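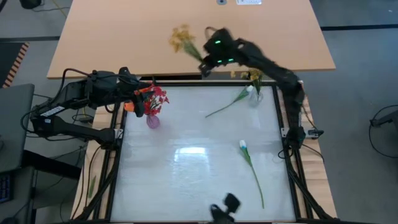
Sepp at the flower task: pink vase on the left, glass vase on the right.

Sepp

Two-arm tabletop setup built in the Purkside shared workshop. This folder holds the recordings and the build notes.

Hardware
Two black arms on a frame of aluminum extrusion rails, one arm per side. The work surface is a square white board set inside the frame. The frame stands on a wooden tabletop.

Task
Put artificial flowers into vases. Either arm may pick. A flower left lying on the board at the end counts as a miss.

Contents
2,552 recordings, 87 of them held out for testing
3 camera views per recording
Build notes and cut list in the folder graddale

Known issues
The board is glossy and reflects the overhead lights. Thin stems are hard to pick out against the glare. Recording 17 has no audio.

Last updated Jan 22, 2022
Maintainer: Krum Spahić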